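How to run a gripper table at an open day
Tuesday — by Serena Grasso

Search this site Go

Quick notes from our Pesance visit, for anyone doing the same demo. You need two hand-held grippers, a table, soft trash. Wrappers are best. 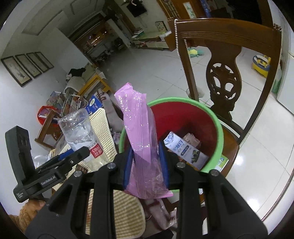
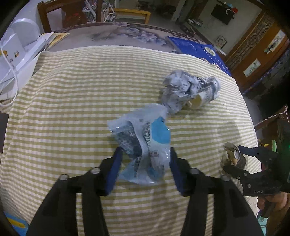
Hand-held grippers and crumpled wrappers, both shots.

1. Lay out the wrappers before the doors open. Not too many.
2. Show the squeeze first. Slow. Pads flat on the sides of the package, then lift.
3. Hand it over. Let them fumble — thats the fun part.
4. Two people at once is fine, just agree who goes for what.
5. Bin within reach. We put ours on a chair.
6. Swap every 11 minutes or the line backs up.

Gerardo had 28 visitors before lunch, so keep spare wrappers in a bag. Kids under six need a grown up holding the other side of teh handle. Wipe the pads at the break.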